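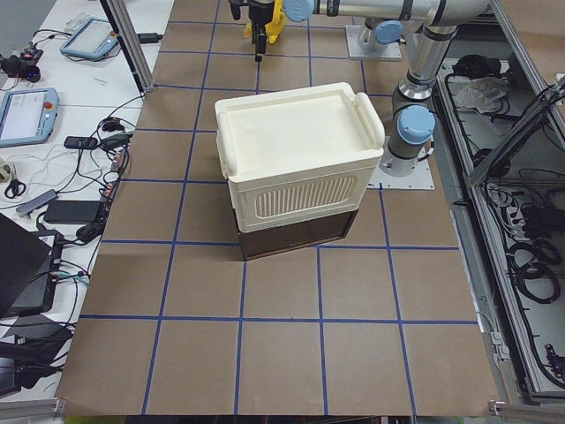
What is a lidded storage bin used for?
A lidded storage bin keeps household goods together and free of dust, and allows them to be stacked or moved in one go. It is commonly used for bedding, clothing, toys, papers and dry pantry goods.

Storage bin

A storage bin is a rigid or semi-rigid container with an open top, usually closed by a separate lid, intended for keeping goods in the home, the office or the workshop. The term overlaps with storage box, tub and crate. In British usage, "bin" on its own generally means a container for rubbish, and retailers therefore tend to prefer "storage box" on labels and in catalogues.

Construction

Most household bins are moulded from plastic, commonly polypropylene. Others are made of metal, wood, card or woven fibre. The walls of a moulded bin often taper slightly towards the base, so that empty bins can be nested.

Lids may be loose, hinged or held by clips. A raised rim around the lid stiffens it and can help to locate another bin placed on top. Flat lids are preferred where bins are to be stacked, while domed lids give extra room for bulky contents.

Handles are usually placed at the short ends, where the load is easiest to balance. They may be moulded into the wall, cut through it as hand holes, or fitted as separate loops. Raised or looped handles leave more room for the fingers but can take up extra width on a shelf.

Ventilation

Some bins have slots or perforations in one or more sides. Vented bins are suited to shoes, laundry, and vegetables such as onions and potatoes, which keep better with a flow of air. Closed walls are preferred for papers and for woollens, which need protection from dust and moths.

Sizes

Small bins for drawers and shelves hold 2 litres or less. Those of 10 or 12 litres are convenient for shoes, toys and cleaning cloths. The largest domestic types, sold for garden cushions and tools, may reach 200 litres and are normally left in one place once filled.

Use and care

Heavy items are placed at the bottom, and the heaviest bins at the foot of a stack. Labels are best fixed to the end that faces outwards. Plastic bins may be washed with warm water and mild soap, and should be fully dry before fabrics are put away. Long exposure to sunlight can make some plastics brittle or yellow.

See also

Basket
Crate
Shelving
Toy box

Article last reviewed: May 21, 2019
Reviewing editor: Karlijn Michiels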